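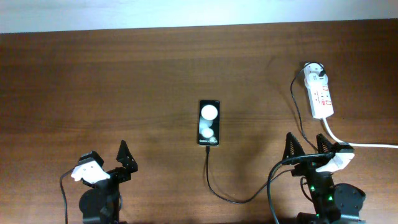

Why does a follower that has been away for a minute come back and force an election, when the leader it left behind is healthy?

Its term number went up while it was cut off. Each time its election timer fired it bumped the term and asked for votes that never arrived anywhere, and when the link returned its first message carried a term higher than the leader's. The leader saw the higher term and stepped down, as the protocol says it must.

1/8/23

Polley cluster, five nodes, build from the head of the Geltwood branch. Poppy asked the question above after the April outage and I gave her half an answer then. Wanted to see it in the logs.

Setup. Nodes p1 to p5, all on the old rack. p1 started as leader. Election timeout left at the default range, heartbeat at 110 ms. Load from the Bunting client, 800 writes per second, small values, one key range. Logging at debug on p4 only, the others at info, otherwise the disk on p2 fills up before the run ends.

Run 1. Dropped all traffic to and from p4 with a firewall rule, both directions. Waited a minute. p4 kept timing out and raising its term, the other four carried on without noticing. Removed the rule. p1 stepped down on the first message from p4. p4 then lost the election it had caused (its log was behind, so none of the others would vote for it) and p3 won on the next try. Clients saw a write stall of 989 ms. No writes lost, checked with the usual compare script.

Run 2. Same thing with pre-vote turned on. p4 asks the others whether they would vote for it before raising its term, gets no reply, stays at the old term. Removed the rule. p4 took a heartbeat from p1 and went back to being a follower. No stall on the client side that I can pick out of the normal noise.

Run 3. Pre-vote on, but only the inbound direction to p4 blocked. This is closer to what Gareth thinks happened in April. p4 hears nothing but can still send. The others get its pre-vote requests and should refuse them while they are hearing from a live leader. p2, p3 and p5 refused. p1 granted it.

Read the code for an hour. The check is "have I heard from a leader within the minimum election timeout", and the leader never hears from itself, so the field is stale from before it was elected. One grant plus p4's own vote is only two of five, so nothing bad came of it here. On a three-node cluster it would be a majority, except that the reply to p4 is blocked too, so it can't count it. You would need the inbound link to come back at the wrong moment. Unlikely but I don't like it.

Fix is one line, leader refuses pre-votes outright while its lease is good. Patch is on my branch, not pushed. Want Imogen to look at it first because she wrote the lease code and there was something about clock steps that I don't remember well enough.

Run 4. Repeat of run 3 with the patch. All four refused. Left it going over lunch, term unchanged when I got back.

Snapshot side note. When p4 came back in run 1 it was 1283 entries behind after the election settled, well below the point where the leader would ship a snapshot, so it caught up from the log. I had expected far more at that load. Batching explains it, one entry holds many writes. The dashboard label says "writes behind" and it should say "entries behind". Jamie owns the dashboard, have left a note.

Things that went wrong:
- First attempt at run 1 was useless. The firewall rule matched the client port and missed the peer port, so p4 stayed in the cluster the whole time. The right rule is in the scripts folder now, named drop-peer.
- p5's clock was off again. Restarted the time daemon. It doesn't affect elections but it makes the merged logs a pain to read, had to sort run 2 by term and index.
- The Plomovex switch drops its port counters when you reload the config. If you want them, copy them out first.

Britt-Marie wondered whether pre-vote should just be on by default. I'd say yes once the patch is in. The cost is one more round trip before a real election. I have not measured that properly. To measure it: kill the leader process, pre-vote on and off, enough repeats to get past the random timeout spread. Kill it, don't shut it down cleanly, a clean shutdown hands leadership over first and you measure something else.

To do:
- Imogen to review patch, then push to Geltwood
- three-node version of run 3, with inbound restored on a timer
- leader kill runs, as above
- ask Gareth for the April logs from before the rotation, if he kept them
- put log level on p4 back to info (done)

Logs for all four runs are on the shared disk under polley/prevote. Run 2 is the one sorted by hand, the raw files are next to it.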